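Posting this as a thread so I can point people to it. It covers how we show our bin-picking arm a job by remote control, what I changed over the fall, and what I'd do differently. It will be long. Mute me if you need to.

Background for anyone new. I run the demonstrations for a small project called Nirka. The job is simple to say: pick blocks out of one metal bin and put them in the one behind it. The arm learns from runs that a person drives. My work is driving those runs and deciding which ones are good enough to keep.

We tried two ways of showing it the task. The first was by hand. You put the arm in a compliant mode, take hold of it near the wrist, and walk it through the motion while it records the joints. The second is remote control, with a handheld controller and a pedal.

By hand is easier to learn. Most people can do a decent pick within a few minutes. You feel the weight of the arm and you feel it when a finger touches metal.

The trouble is that you are in the way. Your forearm is over the bin, your head is over the bin, and the overhead view is full of you. The recorded joint motion is fine. The pictures that go with it are not, and the pictures are what the policy has to work from later.

It is also tiring. Moving a big arm by the wrist all afternoon gets into your shoulders, and tired people take shortcuts. By the end of a session I was dragging blocks along the bottom because lifting straight up was more effort.

So in October we switched to remote control for everything except the first setup. I kept the hand-guided runs in a separate folder and we don't train on them.

Controls, since I get asked. Controller motion moves the gripper. The pedal is a clutch: foot down, the arm follows; foot up, it holds still and you can put your hands back in a comfortable position. Trigger closes the fingers. One button marks the start of a run and another marks the end.

The clutch is the part that takes practice. New drivers never lift their foot. They end up with both elbows up by their ears trying to reach the far corner. I make everyone do a session of just clutching and moving, with no blocks at all, before they record anything.

Speed is capped low. People complain about it. I raised the cap once for a day and the runs from that day had a lot of small corrections at the bottom of each descent, because drivers were overshooting and backing up. The policy picked up the backing up. I put the cap back.

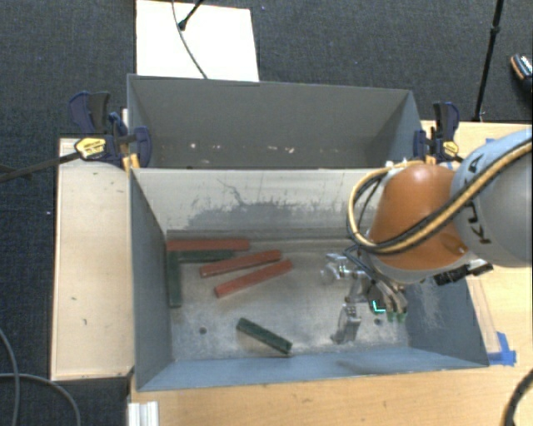
My main rule for drivers is to decide on the block before you go down. Look at the whole bin, choose, then descend over your choice and don't change your mind on the way. With three red and three green in there and the gripper already low over the right half, you should know which one you came for. A green block lying by itself near the front is a fair first pick. You can get fingers on either side of it without touching anything else.

Blocks along a wall are a different matter. One that runs flat along the side gives you no room for a finger on that side. Two that meet in a corner are worse. If you squeeze at the wrong angle you push one and the other goes with it.

What I ask for with a wall block: come down on the open side, nudge it away from the wall with a closed gripper, go up, open, come down again for the grasp. Two separate moves with a clear lift between them. Some drivers can do it in one motion and it looks good, but it varies a lot from run to run and the policy does a poor job of copying it.

Blocks lying nearly parallel with a small gap are the third case. Drivers want to force a finger into the gap. Don't. Take the outer end of the front block, turn the wrist to match its angle, and let the back block sit where it is.

Wrist angle in general: turn the wrist while you are still high. Several of my own early runs have me turning at the bottom with the fingers already beside the block. It works for a person because you are watching and adjusting. Played back, the fingers hit the block on its end and knock it around.

The bin itself has been harder than the blocks. Scuffed bare metal reflects light unevenly, and the bright patches change when somebody moves a lamp or opens a blind. I used to wipe it down and try to keep the light the same for every session. Now I leave it alone and record at different times of day. The policy got steadier after that.

We also scrape the walls. Every driver does it at some point. I keep a run with a light scrape if the pick is otherwise clean. I throw out any run where the arm stops on a contact fault, even if the driver recovered, because the pause in the middle teaches it to pause.

Clamp your bins. Early on ours were only sitting on the table, and a hard touch on the wall would shift one by a little. You don't see it while you drive. You find it later when the recorded positions stop lining up with the pictures. Check the clamps at the start of each session, with a hand, and write down that you did.

Numbers, for the people who like them. The current set is 134 kept runs. I threw out 47 on top of that. Most of the rejects were contact faults or a driver who changed targets halfway down. A few were me pressing the end button before the fingers had opened over the second bin.

That last mistake is worth a warning. If the run ends before the release, the policy learns to carry the block over and stop there, holding it. We had that for a week. I was looking for a bug in the gripper code and the cause was my thumb.

On choosing drivers. We have had 7 people drive for the set. I thought I wanted the smoothest one to do everything. I tried training on only that person's runs and it was good until a block landed somewhere unusual, and then it had no idea. Mixing in the slower drivers helped. They get into more awkward spots and have to get out of them.

There is a limit to that. If two drivers solve the same situation in opposite ways, one always from the left and one always from the right, you can get an arm that starts left, changes to right, and comes down in the middle on nothing. I wrote a one-page sheet of preferred approaches and taped it up by the controller. Same side for the same kind of block, every driver.

Resetting the bin matters more than I expected. If the person resetting places blocks neatly by hand, you get neat layouts, and the arm only learns neat layouts. We tip them in from a tub and leave them how they fall. If one lands standing up, it stays standing up.

Software, briefly. Recording and labeling go through a tool we call Irnik. It saves the controller stream, the joint states and the camera views with one clock. If you build your own, do the one clock first. Our old setup had the video running nearly half a second behind the joints and I had to drop everything recorded on it.

Review is slow and I haven't found a way around it. I watch every run once at double speed and look at three things: did the driver commit to a block, did they lift clear of the wall, did the run end after the release. Anything I have to think about goes in a maybe pile. I go through that pile the next morning and usually reject most of it.

How well does it work now? On layouts with blocks out in the open, well enough that I don't watch every pick. Along the walls it is mixed. In the corners it still mostly fails, and I would not tell anyone otherwise. It goes down, closes on one edge, lifts, and the block slides out.

The plan is a batch of corner-only demonstrations. Drivers start with the blocks already in the corner and do nothing but the nudge and the second descent. I'd like to see whether a small number of focused runs does more than a large number of general ones. I don't know the answer yet.

A reply asked if we correct the arm while it is running on its own. Yes, since last month. The driver keeps a foot over the pedal, and pressing it takes over. The takeover gets recorded as its own short run with a tag. These clips are the most useful thing we collect, and also the most annoying to collect, because you have to sit and wait for it to go wrong.

Takeover advice: press early. People wait to see if the arm will sort itself out, and by the time they press there's a block wedged under a finger. A correction that starts from a jam only teaches it about jams. You want the one that starts a moment before.

Another question was whether a beginner should bother with hand guiding at all. I think so, for the first hour. Holding the wrist teaches you how far the arm can reach and which poses it hates. After that go to the controller and stay there.

I'll add to this thread after the corner batch. The approach sheet is a plain text file and I can send it to anyone who wants to adapt it. The side names on it are for our table, so change those first.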